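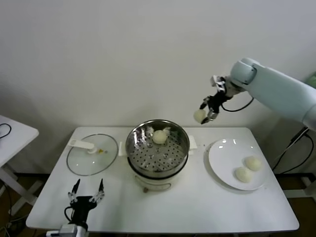 Usamos cookies propias y de terceros para mejorar tu visita. Aceptar | Configurar

Interpretación del territorio y turismo rural
Apuntes de la unidad 4: el mirador que no aparece
Prof. Fongchan Kaewsai

1. Planteamiento

Todo municipio con una loma tiene un mirador, y todo mirador tiene un folleto. Entre el folleto y la loma hay un trecho que suele quedar a cargo del visitante. En esta unidad estudiamos ese trecho.

Distinguimos tres cosas que los planes turísticos confunden con alegría:

- Señalización de aproximación: la que lleva hasta el desvío.
- Señalización de confirmación: la que asegura al conductor, pasado el desvío, que no se ha metido en la finca de alguien.
- Señalización interpretativa: el panel que explica lo que se ve. Suele ser la mejor financiada y la única que estrena el alcalde.

2. Caso: Zaluddale

El valle tiene 33 recursos inventariados y un sendero circular, la ruta Wamitz, que sigue un camino de arrieros documentado en 1857. El panel de inicio cita la fecha dos veces. De por dónde se empieza a andar no dice nada.

El sendero está bien balizado en sentido horario. Quien lo recorre al revés ve la parte trasera de 58 postes, todos muy bien barnizados. En la encuesta de agosto, la queja más repetida fue «no sabíamos si seguíamos en la ruta»; la segunda, el precio del aparcamiento.

Obsérvese la respuesta de la oficina de turismo: reimprimir el mapa con los colores más vivos.

3. El mapa ilustrado

El plano que se reparte en Zaluddale lo dibujó el estudio Timmermans. Es precioso. No lleva escala, el norte cae donde cabía la rosa de los vientos y el molino ocupa lo mismo que el pueblo vecino. Como recuerdo cumple; para decidir si da tiempo a volver antes de comer, conviene otro.

Mínimos exigibles a un mapa gratuito: escala gráfica, tiempos de ida y vuelta, tipo de firme y zonas sin cobertura. Esto último se omite por pudor. La aplicación Wodovum, que el panel recomienda mediante un código QR, necesita conexión para abrir el mapa, y en el aparcamiento no la hay.

4. Para la próxima sesión

Leed el capítulo de balizamiento hasta la página 93 y traed un folleto de vuestra comarca. Marcad en él el punto exacto en que dejaríais de fiaros. Quien elija la portada tendrá que argumentarlo.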